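Section 4: Entering Books and Reviews

Read this section after you have installed Saron and created a catalog file (Section 3). If you are sharing a catalog with other readers, only one person should have it open for editing at a time.

4.1 Adding a book

1. From the Catalog menu, choose New Title. An empty record opens.
2. Type the title. Leave off "A," "An," or "The" and enter it in the small box to the left, or the book will sort in the wrong place.
3. Type the author's last name, a comma, and the first name. For two-part names, enter the family name as it appears on the spine. Fung, King-fai is correct. Kingfai Fung is not.
4. Choose a shelf from the list. If you use Dewey numbers, type the number in the Class box instead. A book of American essays, for instance, goes in 814.
5. Click Save.

Note: If the book belongs to a series, fill in the Series box before you save. Adding it later works, but you will have to re-sort the shelf by hand.

4.2 Subject words

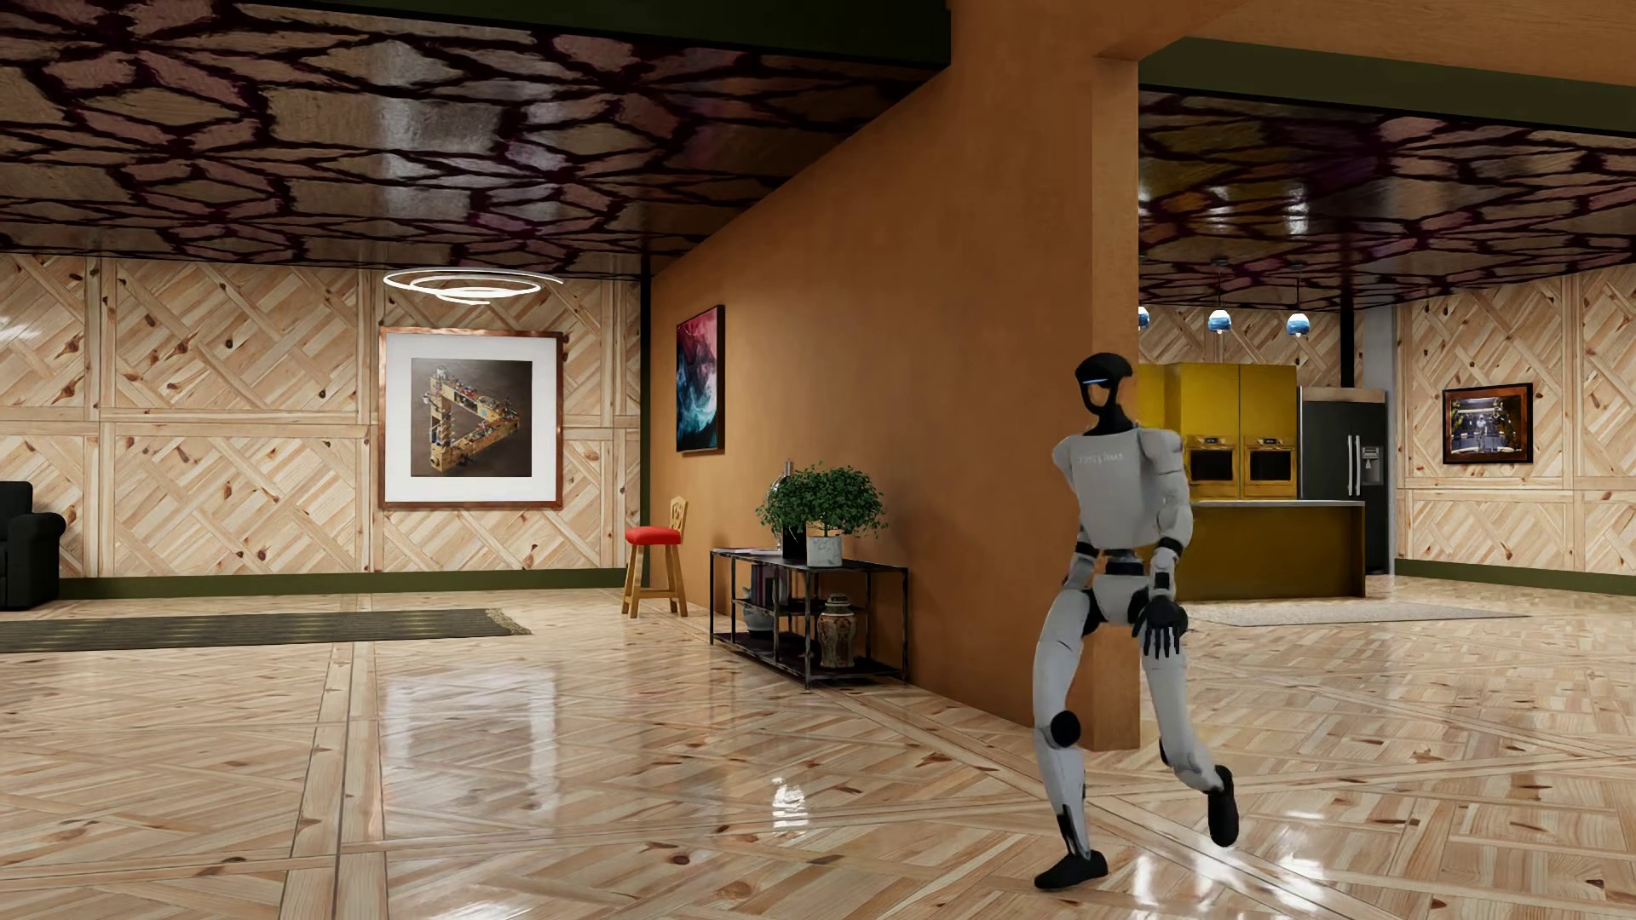
Subject words are how Saron finds a book when you have forgotten both the title and the author. Enter them in lower case with a comma between each. Use words for things a reader would remember from the story or the jacket, and skip words like "good" or "exciting" that could fit anything on the shelf. If a jacket showed a lighthouse on a red cliff, you would enter lighthouse, red, cliff. Use the singular every time. A search for "robot" will not find "robots."

Each record holds seven subject words. The eighth and any after it are dropped without a warning when you click Save.

4.3 Writing a review

1. Open the record and click the Review tab.
2. Enter the date you finished the book. Saron accepts 7/7/00 and displays it as Friday, July 7, 2000.
3. Type a short summary in the top box. The limit is 100 characters, counting spaces.
4. Type the full review in the large box. There is no limit here, but long reviews print on a second sheet.
5. If you give away the ending, check the Spoiler box. Other readers will see only the summary until they click Show All.
6. Choose a rating from 1 to 5, or leave it blank. Blank ratings are left out of the average.

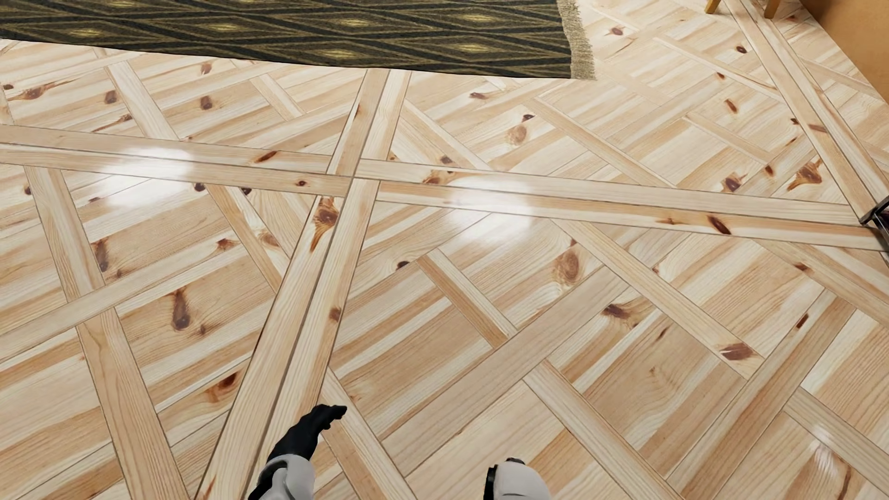 Caution: Do not paste text straight from a word processor. Curly quotes and long dashes come through as question marks. Save the text as a plain text file first, open it in Notepad, and copy it from there.

4.4 Signing a review

Reviews are signed with the name in the Reader box. To change it, choose Readers from the Setup menu, pick the name, and click Edit. A review that was signed "L. Bellamy" will change to "Lucinda Bellamy" the next time the catalog is opened. Printed copies stay as they were.

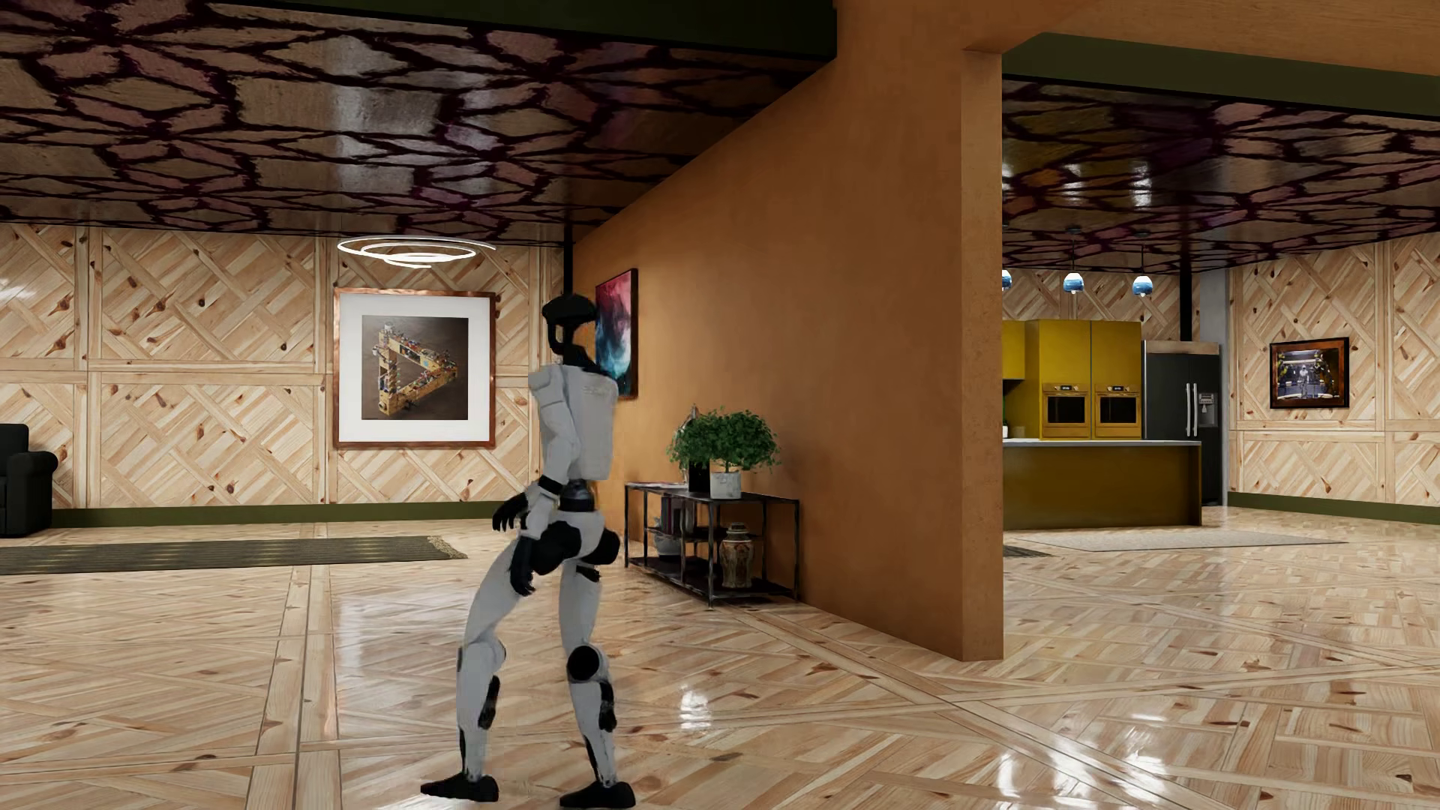
Deleting a reader does not delete that reader's reviews. They are moved to Unsigned at the bottom of the list. To give them to someone else:

1. Click Unsigned.
2. Hold down Ctrl and click each review you want.
3. Choose Assign, then pick the new name.

There is no Undo for Assign. Make a backup first (see Section 7).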